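I finally sorted out the toy donuts in January, and I wanted to write down how I ended up doing it, mostly so I don't have to figure it out again after the next round of guests.

The set came from Willby, plus a second bag of mixed pastries I bought later from a box marked Stollham at a church sale. The two were never meant to go together. The Willby donuts are the big ones with proper icing and drizzle. The extra bag had small ones in plainer colors. For two years they all lived in the same bin with the train track, and every time the kids wanted to play bakery we spent the first part of the afternoon digging.

My rule now is that the donuts come out on plates and go back from plates. Two dishes, one teal and one a duller gray-green, and everything that is still out when play is over gets put on one or the other before it goes in the box. Donuts left on the bare wood are the ones that roll off and end up under the radiator.
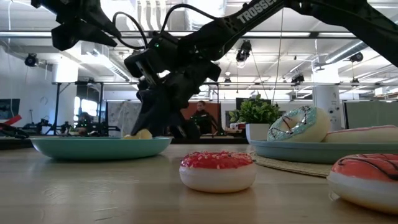 I thought about getting a wooden tray with slots. Boström makes one, and the slots are the wrong width for anything thick. Plates are cheaper and the kids already know what a plate is for. They also stack in the sink if somebody gets jam on them, and somebody did.

The placemat stays under the gray-green plate. I tried it without and the plate slid around on the table whenever anyone leaned over. It is just a round tan mat I already had. I haven't bothered with one for the teal plate, which gets less traffic.

At first I sorted by color. Pink with pink, anything green or blue on the teal plate. That lasted a week. The striped ones don't belong to any color, and there was an argument over the turquoise one with the zigzag on it. So I gave up on color and went by size. Big ones on the mat side, small ones on the teal side. It takes less thinking and a four-year-old can do it. 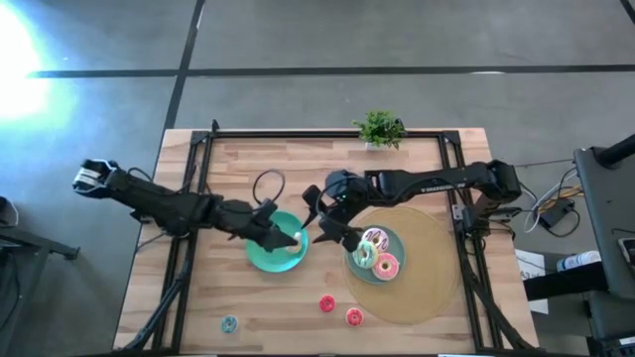
The box is a Cluder, the low kind with the flat lid. I paid 276 kronor for it on our last trip, when I was buying other things anyway. It holds all the donuts in a single layer with the eclair along one side. The teal plate fits on top with the lid closed. The other one doesn't, so it lives in the cupboard with the real dishes.

For cleaning I use a damp cloth and a little dish soap, then leave them on a towel overnight. I don't soak them. Margit Solheim soaked hers and the icing on two of them went cloudy, so I have stayed away from that.

I'm still undecided about whether size is the right way to split them, and I would be glad to hear what other people do.

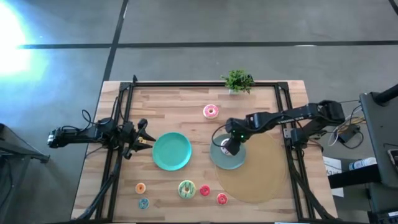

Margit Solheim: We went by size too and then stopped, since the small ones always ran out first and the big plate never got touched. Now I put a few of each on both plates and let them trade. Also, mine only went cloudy on the side that sat in the water. The tops were fine. What did you do with the train track?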